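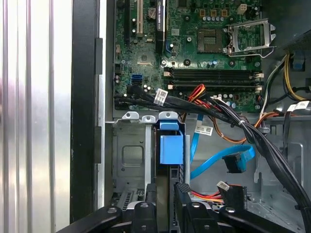 Grullville Street Drumming Day: second progress report

Reporting period: April to June
Prepared for: Grandura Community Arts Fund
Prepared by: Hatsue Kawaguchi, project coordinator, Wadutach Youth Arts

Where we are

We are on track for the big day in September, and I am so pleased to be able to write that after the slow start I described in the first report. We now have 126 young people signed up to drum along Takagi Street, from five schools and the Saturday homework club. When we applied we hoped for 90, so we have had to redraw the street plan twice (happily!).

The idea hasn't changed. At noon the young people will line both sides of the street from the library to the old post office and play the same nine-minute piece on buckets, paint tins and saucepans, with the rhythm passed from one end to the other and back again. The song in the middle is sung by a small choir on the library steps. People watching will get a pair of sticks and one simple beat to join in on.

Rehearsals

We held 16 rehearsals in this period against the 14 we had planned. The extra two were for the primary groups, who needed more time on the part where everybody stops at once. It is very hard to stop at once when you are eight and holding two sticks. They have it now, most of the time.

The secondary students have taken over more of the teaching than I expected. By May the Year 9 group from Grullville High was running its own warm-up, and they have written a second call-and-answer section that is much better than the one I brought in. We have kept theirs and dropped mine. The piece is a bit longer as a result, and I have let the council know.

All five schools came together for the first time in June, in the Wadutach hall. 103 players turned up, the rest being away with a winter bug or at netball. It was loud. We gave out foam earplugs at the door, and we will be doing the same in September, with proper earmuffs for the little ones. The groups had learned the piece at slightly different speeds, so the first run fell apart before the song. The third run went right through to the end and there was a great deal of cheering.

Street closure and permits

The council has agreed in principle to close Takagi Street from 9 am to 3 pm. We still need:

- the signed traffic plan, which is with the contractor
- a letter from the bus company confirming the detour
- written agreement from the last two shops on the north side

The bakery and the chemist were both worried about losing lunchtime trade. I went in to see them with a map and we have moved the sausage sizzle to the other end of the street, so the bakery gets the crowd and no competition. The chemist will have a clear path to its door all day, marked with cones.

Instruments

The call for old buckets and tins went out through the school newsletters, and we now have more than 67 good ones stored in the shed behind the hall. Paint tins turned out to be the best sounding, but the rims are sharp, so each one is being taped before a child goes near it. Saucepans are fine if the handle is tight. We have stopped accepting ice cream tubs.

Sticks were the one cost I got wrong. I had budgeted for cheap dowel and it splintered within two rehearsals. We have bought proper beginner drumsticks for the schools and will still use dowel, sanded and taped, for the audience.

Budget

Spending is within the total grant. The overspend on sticks has been covered by the hall hire, which came in lower after Wadutach gave us the weekday rate for all sessions. The sound system for the choir has been quoted and a deposit paid. I would like to move what is left in the printing line across to water stations and shade, as the posters are being designed and printed by the high school art class. Could you please confirm by email that this is all right? The full table of costs is attached as usual.

What has been difficult

Getting to the fifth school. It is a long way out on the Grandura road and the students there have no way home after the late bus, so after-school rehearsals didn't work for them at all. We switched to lunchtimes in May. It means a shorter session and a fair bit of driving, but attendance went from patchy to nearly full.

We also still don't have a wet weather plan I'm happy with. The hall fits the players but not their families. The school gym is bigger and may be available, and I'm waiting to hear back from the principal.

Next three months

July: rehearsals pause for the holidays, with one open session at the library for anyone who wants to keep their hand in. Stick taping.

August: weekly rehearsals start again at all five schools. Second full gathering, outdoors this time, on the high school oval. Marshals' briefing.

September: walk-through on Takagi Street at 7 am, before the shops open, with the section leaders only. Then the day itself.

You would be very welcome at the August gathering. The Year 9s have asked me to say that visitors will be handed a bucket.

Hatsue Kawaguchi
Wadutach Youth Arts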